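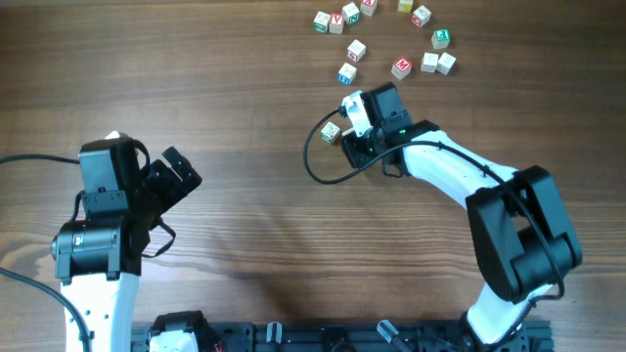
Alphabet blocks out on the big wooden table at the Flekport play library.

20 Nov 2018

The alphabet blocks are back at the Flekport play library, and we couldn't be happier! They're the small wooden kind, with letters in red, green and blue, and they've gone straight onto the big table where anyone can get at them. So far there's a red V and a red M, plus plenty of greens, and half the fun is turning over the ones that landed plain side up.

"I had a set like this at my grandmother's," says Glykeria Tsolakis, who runs the letter table. "You start out spelling your name and end up building a tower, and I'm all for it."

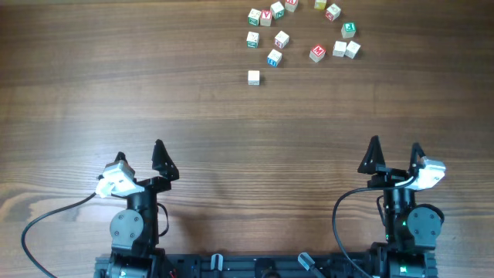 Spelling mornings start in February

Jarrah Kereama will lead two spelling mornings for early readers, with a lot of time left over for stacking (bring little brothers and sisters, they're very welcome). Got blocks at home that don't get played with anymore? Jasmina Begović would love to have them, odd letters and worn corners included! Drop them at the front desk any time we're open.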